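The Armont Low-Tack Masking Tape, 50 metre roll

We have sold a good many tapes at Cormier over the years, and I'll admit that most of them come and go without anyone in the shop getting very attached to them. The Armont is different. It has been on the same shelf by the till since we moved to Flistley, it has outlived two changes of label and one very misguided spell when the makers tried putting it in a cardboard sleeve, and it is still the one I take home myself when there is a skirting board to paint. So please forgive me if this page goes on a bit. I'm fond of it!

It is a paper tape with a gentle glue, made for marking out and masking indoors. You press it down, you do your painting or your measuring, and then you peel it away again in one long piece. It tears cleanly by hand across the width, so you needn't go hunting for scissors halfway up a ladder, and it has just enough stretch in it to follow a slight bend without puckering. For tight curves (arches, porthole windows, the fancy ends of stair rails) you would be better off with the narrower Stitby flexible tape, which we also keep, and which costs a little more.

## What you get

- One roll, 50 metres long
- Choice of three widths: narrow, standard and wide
- Colours: blue, cream or green (the glue is the same on all of them, so choose whichever shows up best against your wall)
- Leaves a crisp edge on smooth paint, varnished wood, glass and most tiles
- Can stay up for over 60 hours indoors, out of strong sun

Rolls come singly or by the box. Schools, halls and decorators who get through a lot of it are welcome to ask about the box price, and we're happy to mix the colours and widths in one box if you tell us what you would like when you order. There's a space for notes at the checkout and we do read it, every time, even the ones that are mostly about the weather.

## Which width should I choose?

People ask this more than anything else, and the answer depends on how steady your hand is and how big your brush is. The narrow roll is lovely for window bars and for marking out lines, and it is the one to have if you are setting out a pattern. The standard suits skirting, door frames and the line where the wall meets the ceiling, and if you only want one roll in the cupboard then have that one. The wide is for rollers, which spatter, and for anyone who paints in the way my late father did, with great cheer and very little aim.

If you are painting stripes on a wall, please do buy one more roll than your sums tell you. A tall wall eats tape at a surprising rate, and it is very dull to be standing there at seven in the evening with a stripe and a half to go.

## Getting a clean line

Wipe the surface first with a barely damp cloth and let it dry properly. Dust is the great enemy of all low-tack tapes, this one included, and a wall that has just been sanded will need a good going over, twice if you can bear it.

Pull off a piece about as long as your arm and fix one end. Hold the rest just clear of the surface, look along it with one eye shut, and lower it down gently from the fixed end. If it wanders, lift it and try again, as it will go back down happily two or three times before it starts to lose its grip. Then run a thumbnail or the back of a teaspoon along the edge you're going to paint against. I like a teaspoon.

Paint away from the tape and over the edge of it, never in towards it, and keep the first coat thin. When you come to take it off, do so while the last coat is still a touch soft, pulling slowly back on itself at a slant. If you've left it until the paint is fully hard, run a sharp knife very lightly along the join first.

New paint should be left for a good two weeks before you put any tape on it at all. I know that is a long time when you've got your heart set on finishing by the holidays, but even a gentle glue can lift paint that hasn't had time to harden.

## Marking out lines and grids

Not everyone buys it for painting. Quilters, tile layers and model makers are all regular customers for the blue, which stands out nicely on a plain, dull-coloured top, and a few strips laid across one another will give you a quick grid to work to. Lay the long lines in one direction first, then the crossing ones over the top, and you can peel them off in the reverse order. If your squares need to be really true, measure at both ends of every strip; for rough sorting and spacing, judging by eye does perfectly well.

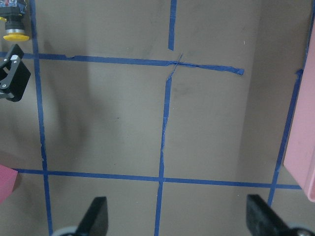

## Keeping it in good order

Store your rolls flat, indoors, and away from radiators. A shed is fine through the summer but cold and damp will make the edges tacky, and then they pick up every bit of fluff going. An old biscuit tin with a lid is ideal. Kept like that, a roll should be good for 2 years, and I have used older ones without any bother.

If the tape begins to split as you unroll it, it has probably got chilled. Leave it in a warm room overnight and try it again in the morning.

## Not suitable for

Fresh plaster, bare brick, textured or flocked wallpaper, gilding, or anything out of doors. It also isn't strong enough for parcels, so please don't post us your returns done up in it (we have had several). For delicate papers, ask us for a sample and test it in a corner behind the sofa.

## Delivery and returns

Orders placed before noon are usually packed the same afternoon. Unopened rolls can come back to us for a refund, and if you've ordered the wrong width we will gladly swap it; just put a note in with your name and the width you wanted. Boxes of 100 rolls go out by carrier and will need someone at home to take them in, as they are heavier than you would think.

Questions about the Armont or anything else on the tape shelf can be sent through the contact page, or telephone the Flistley shop and ask for me.

Francine Cormier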